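4. Good Practice for Robotic Handling of Processors and Memory

4.1 Scope and status of the rules

The rules in this section apply to any cell in which a robot arm places, removes or touches a processor, memory module or expansion card in an open computer chassis. They were drafted for the Plendar refurbishment line at Griveddale and later adopted, with changes, at the Olmedo site. The version discussed here is the one dated 29/04/2020. Earlier drafts treated processor work and memory work as a single task class. The present version separates them, as the consequences of a misplaced part differ a great deal between the two.

The rules do not replace the general safety requirements that apply to an industrial or collaborative robot, nor do they replace the handling instructions issued by the maker of a board or processor. Where two requirements conflict, the stricter one applies until the conflict has been reviewed in writing. A site may add rules of its own. It may not remove a rule without recording the reason in the cell file.

We use "must" for requirements that were checked during the audit described in Section 5, and "should" for recommendations that were not.

4.2 Preparation of the chassis

The chassis must be disconnected from its supply before it enters the cell. Residual charge must be discharged by the method given in the site procedure. Side panels and air ducts are removed by the operator and stored outside the reach of the arm.

Loose cables are the most common source of unplanned contact in this type of work. Any cable that can be moved away from the approach path must be moved and held. A cable that cannot be moved must be entered in the approach plan as an obstacle, with a clearance of at least 3 cm between it and any part of the tool. The operator should check the clearance again after every change of chassis model, including changes within the same product family, because cable lengths and routing vary between production runs.

Fixtures must hold the chassis against a sideways push in both horizontal directions. A chassis that rests on the table by its own weight alone is acceptable only for teaching and for dry runs at reduced speed. Part holders should be placed so that the arm does not pass over the open socket when it travels from the holder to any other station.

4.3 Approach, grip and placement

A processor must be held by its edges. The contact surface of the socket must not be touched by the tool at any time, and the tool must not wait above an open socket while holding a part. If a program needs a pause for inspection, the pause takes place at a defined point to the side of the board.

Grip force is set for each processor type and verified with a scrap part before live work begins. The force setting is part of the released program and may not be changed from the pendant during a run. Fingertips must be inspected for wear and for trapped debris at the start of each shift and after every 200 grips, whichever comes first.

Final placement is made in a straight line perpendicular to the board. The arm must stop when the measured resistance exceeds the value in the program. It must not repeat the movement without an operator decision. We consider this the single most important rule in the set. A second automatic attempt on a tilted processor can damage contacts that the first attempt left unharmed.

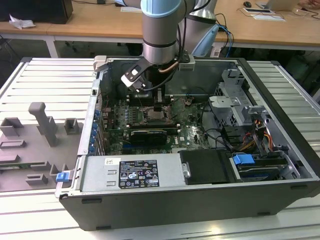
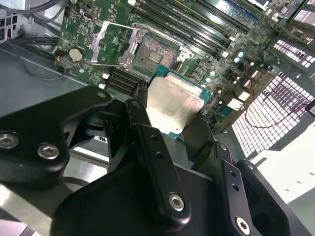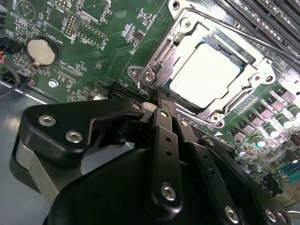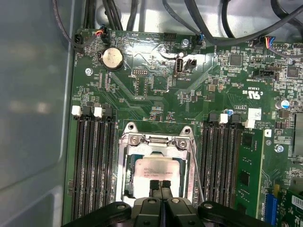
Figure 4. Robotic gripper work at open computer chassis, with the CPU socket area of the motherboard in view.

4.4 Retention hardware

Sockets differ in the way the processor is secured, and the rules therefore require a separate entry in the cell file for each socket type. The entry names the order in which levers and plates are opened and closed, the tool used for each step, and the steps reserved for an operator.

At Griveddale, closing the load plate remains a manual step for all socket types. Olmedo permits the arm to close the lever on socket types that have passed a local trial of 600 cycles with no damage to the lever, the plate or the board. Both arrangements meet the rules. What the rules do not permit is a mixed arrangement in which the same step is carried out sometimes by the arm and sometimes by the operator under one program number. The audit found that records from such arrangements could not be used to trace a fault to its cause.

Before closure, the seating of the processor must be confirmed by an inspection step that is independent of the placement step. A camera mounted at the wrist may be used for this purpose if the inspection view is taken after the fingers have been withdrawn. A view in which the fingers hide any edge of the processor does not count as confirmation.

4.5 Memory modules and expansion cards

Latch position must be confirmed before a memory module is brought to the slot. The module is pressed at both ends, or at the center through a spreader, and never at one end first. Slots are filled in the order given by the maker of the board, even where a different order would shorten the path of the arm.

Expansion cards next to the working area should be removed if they narrow the approach to less than 2 cm on either side of the tool. If removal is not practical, speed is limited to the teaching value for the whole of the approach.

4.6 Use of camera records

Both sites keep images from the cell. The rules ask that the record of a run contain at least one view from a fixed position and one from the wrist, since each hides areas that the other shows. Lighting should be arranged so that reflections from heat spreaders and chassis walls do not cover the edges used for alignment. The records are held for the warranty period of the finished unit and are then deleted under the Brullness retention schedule.

Images must carry the program number and the unit number in the stored record. Views of neighboring desks, screens or papers should be masked before images leave the site. Compliance with this point was uneven in the first half of the trial and improved after July, when masking was added to the export routine.

4.7 Deviations

Any contact between the tool and a part not named in the program is a deviation, whether or not damage is found. The run is stopped, the unit is set aside, and the record is locked until it has been reviewed. Roughly half of the deviations reported at Olmedo involved cables, and most of the remainder involved latches left in the wrong position by the previous step. The reporting form and the codes used to sort deviations are given in Appendix B.

Correspondence: Plendar Program Office, Griveddale | © Plendar Program. All rights reserved. | Back to top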